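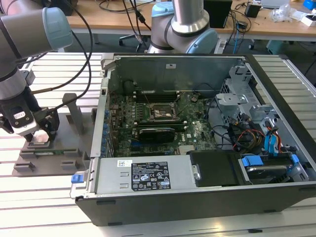
*Fig. 9.1 – Tour de bureau ouverte, panneau latéral retiré : carte mère, carte graphique, bloc d'alimentation.*

# Chapitre 9. Sauvegarder la partie

J'ai perdu ma première vraie partie de jeu de rôle à 13 ans, un soir où ma mère a passé l'aspirateur un peu trop près de la multiprise. Pas de sauvegarde depuis le début de l'après-midi, évidemment. Je vous épargne la suite (il y a eu des larmes, puis des portes claquées, puis une négociation assez digne sur le droit de rejouer après le dîner). Si je commence par là, c'est que la plupart des étudiants arrivent dans ce cours en pensant que la sauvegarde est une affaire de programmeurs, un fichier qu'on écrit quelque part sur un disque et dont on reparle à la fin du projet. Moi aussi je le pensais ! Et puis j'ai travaillé sur des jeux, et j'ai vu des équipes entières se disputer pendant des semaines pour savoir si on pouvait enregistrer devant la porte du boss ou seulement dans le couloir d'avant.

Dans les chapitres précédents, on a parlé de difficulté, de rythme et d'échec. On garde tout ça sous la main, parce que la sauvegarde touche aux trois à la fois. Elle fixe le prix d'une erreur. Un saut raté qui vous renvoie deux secondes en arrière, vous le retentez en rigolant ; le même saut, avec un quart d'heure à refaire derrière, vous l'abordez les mains moites. La plateforme n'a pas bougé d'un pixel, et pourtant vous n'êtes plus dans le même jeu.

## 9.1 Le cas *Nokow*

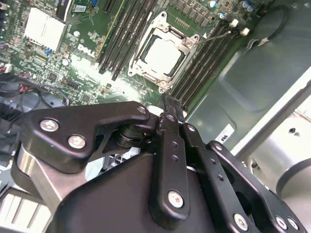
**Trulurcombe, juin 2022**

Je recopie cette section à partir de mon carnet de l'époque, en corrigeant surtout l'orthographe. Le studio Backlund m'avait invité à suivre la fin de production de *Nokow*, un jeu d'exploration assez lent, plutôt contemplatif, avec des grottes partout et une lanterne qui s'éteint. Au départ, le joueur sauvegardait quand il voulait, dans un menu, sans limite. Pratique. Sauf qu'en regardant jouer les testeurs, je voyais leurs yeux filer vers le menu toutes les deux minutes : on avance, on enregistre, on avance, on enregistre. L'un d'eux a terminé avec 223 sauvegardes, soigneusement rangées, et quand je lui ai demandé s'il avait eu peur dans les grottes, il m'a regardé comme si je parlais d'un autre jeu.

L'équipe a donc essayé l'inverse, avec des feux de camp fixes, espacés de 30 minutes de marche. Là, pour avoir peur, ils ont eu peur ! Ils ont aussi arrêté de jouer. Un feu de camp trop loin, c'est une soirée qu'on ne peut pas interrompre pour coucher les enfants ou attraper un train, et ça, aucun joueur adulte ne vous le pardonne très longtemps.

Le compromis est arrivé en juillet, après pas mal de café. Les feux sont restés, un peu plus rapprochés, et on a ajouté une sauvegarde de suspension : on quitte, la partie se fige, on revient exactement au même endroit, et le fichier s'efface au chargement. Retenez bien ce terme, *sauvegarde de suspension*, il reviendra en 9.3 et dans les exercices.

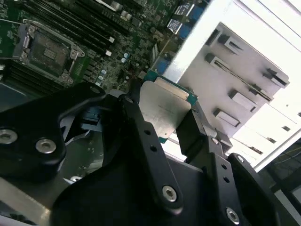
Ce qui me plaît dans cette solution, c'est qu'elle sépare deux besoins qu'on mélange tout le temps. D'un côté, le droit de s'arrêter, qui appartient à la vie du joueur (son train, ses enfants, son aspirateur). De l'autre, le droit de recommencer, qui appartient aux règles du jeu. Quand vous dessinerez votre propre système, je vous demanderai toujours de traiter ces deux questions sur deux feuilles différentes, quitte à les rapprocher ensuite.

Je ne prétends pas que ça marche partout. *Urer*, le jeu suivant du studio, est un jeu de gestion où l'on adore revenir en arrière pour tester une autre route commerciale, et la sauvegarde libre y fait merveille. On le décortiquera en 9.2, avec ses emplacements multiples et son historique de parties que je trouve, entre nous, un peu envahissant.

Avant de tourner la page, prenez le dernier jeu que vous avez abandonné et notez deux choses : l'endroit où se trouvait votre dernière sauvegarde, et ce qu'il vous aurait fallu refaire pour revenir là où vous étiez. Gardez la feuille, on s'en sert dès la section suivante.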